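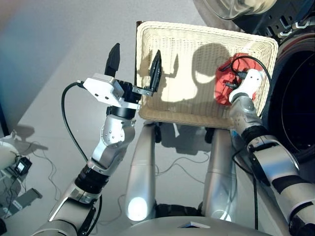
그림 3. 밝은 회색 바닥 위에서 들어 올린 크림색 직사각형 바구니.

4.2 연전 효과와 불펜 운용

이제 제가 제일 재미있게 본 부분으로 넘어가겠습니다. 4월에 Festthorpe와 Linthorpe가 같은 구장에서 치른 연전들을 모아 놓고 보니, 첫 경기에서 이긴 팀이 다음 날도 이기는 일이 생각보다 잦더라고요! 처음엔 그냥 전력 차이겠거니 했는데(솔직히 Linthorpe 타선이 좀 세긴 합니다), 팀 전력을 통제해도 차이가 남았습니다. 분석에 쓴 타석은 726개이고, 이 가운데 7회 이후에 나온 타석 200개는 따로 떼어 다시 돌렸습니다.

제가 의심하는 건 불펜입니다. 전날 진 팀은 구원 투수를 일찍, 그리고 많이 쓰게 되고, 그 부담이 다음 경기 후반에 드러난다는 거죠. Daststead 구장 경기만 골라 봐도 방향은 같았습니다. 다만 이 구장은 외야가 좁아서 홈런이 잘 나오는 편이라, 장타율을 그대로 비교하면 곤란합니다. 그래서 구장 보정은 Leclerc 방식을 따랐고, 보정 전 수치는 부록에 넣어 두었습니다. 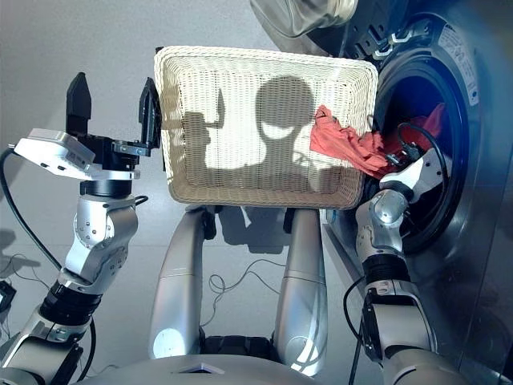 연전 둘째 날의 선발 투수도 모형에 넣었는가?
선발의 휴식일과 직전 등판 투구 수를 변수로 넣었고, 그래도 불펜 항의 계수는 부호가 바뀌지 않았다.

이 질문은 초고를 돌려 읽을 때 가장 먼저 나온 것이라 그대로 옮겨 적었습니다. 덧붙이자면 비로 하루 밀린 경기는 연전으로 치지 않았어요. 하루 쉬면 구원 투수들 사정이 꽤 달라지니까요. 연장전은 좀 고민했는데(10회까지 간 경기가 특히 애매했습니다), 결국 정규 이닝 기록만 남겼습니다. 연장까지 넣은 결과는 표 5에 따로 실었고, 신뢰구간이 조금 넓어진 것 말고는 읽는 법이 같습니다. 기록지는 2022-05-01에 내려받은 판을 썼고, 그 뒤에 정정된 실책 기록은 반영하지 않았습니다.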